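# Buy the small stuff first

Most equipment budgets I read for robot work start with the most expensive item and work down. The arm goes on line one, the computer on line two, and everything the work touches ends up in a single line near the bottom called "supplies." I think that order is wrong, and I think it costs small groups a good part of their first year.

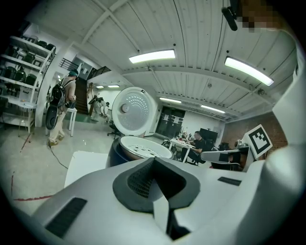 The plan we wrote for the Ellby site in January had the usual shape. The draft asked for one large purchase, with 3,000 dollars left over for everything else. Everything else meant grippers, spare pads, tags, tables, tape, shelving, cables, and the household appliances the whole project is supposed to be about. When we priced those one at a time, the 3,000 was gone before we got to the cables.

So we turned the list upside down. Hand-held grippers came first, in pairs, with a spare for each pair. A person can pick one up and start work the day the box is opened. An arm needs a stand, a power circuit, a safety review, and somebody trained to run it. Ours would have sat in its crate through most of the winter.

The quote from Trideo came to 649 per gripper. Weldu was cheaper, but it sells pads only as part of a full replacement jaw, and pads are what you will buy over and over. Ask about pads before you ask about anything else. Ask how long they take to ship, too. A supplier who can send a new unit in 5 days and a foam pad in 20 is not a supplier I would plan a schedule on.

Appliances deserve their own line. A rice cooker is a good one to have: it has a lid, an inner pot, and a steaming plate, and each of those is a separate handling job. Buy more than one model. If every practice run uses the same cooker, you have paid for a lot of hours of learning one lid. Secondhand is fine as long as the hinge is sound.

Then there is the room. People leave it out because the room already exists. But floor space gets used up fast, and extra tables, chairs, and shelves have to come out of some account. At Zirncombe they came out of travel, and the travel had to be canceled. Put them in the plan and let someone argue with the number.

I have heard the case on the other side. Large purchases are easier to get approved than small ones, and a budget full of tape and foam looks unserious to the people who sign it. That is true, and it is a fault in how we approve things. The answer is to group the small items by task — one kit for kitchen work, one for laundry, one for shelving — and give each kit a total. A signer can approve a kit.

The arm can go in next year's request. By then there will be records of which tasks were worth doing and how fast the pads wore out, and the person writing the request can say what size of arm is needed and what it will be asked to lift.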